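Monday, after lunch

Options menu again. Asham (our source port, for anyone joining the thread) now reads autoaim from the player profile and promptly forgets it on map change. A bold design. Tracked it to the profile loader, which runs 2 times and lets the blank copy win.

Also found that the skin list stops at 826 entries. Who has 826 skins? The Algate mod pack does, naturally.

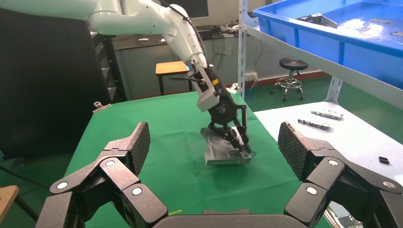 The reply on the tracker came in from the Pliltmont server crew: their pack has 4000 skins, and could the list please scroll by page. Noted, with a sigh. Paging goes in behind a console command until the Kiss menu theme stops drawing its arrows in the wrong colour.

Loader fix is in. 49 menu tests pass, one sulks – the gender field defaults to blank if the name is blank too. Leaving that for the next build.

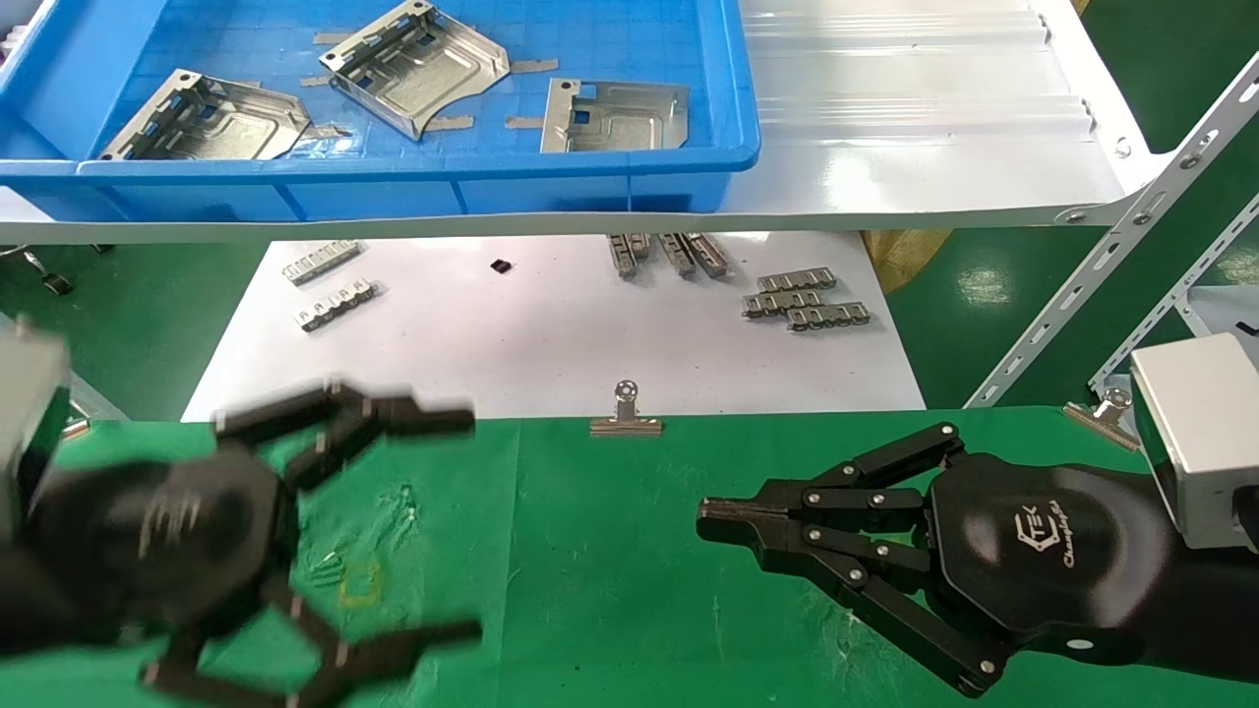

Slotted brackets, blue tray.

To do: rename menu_profile before somebody binds a key to it.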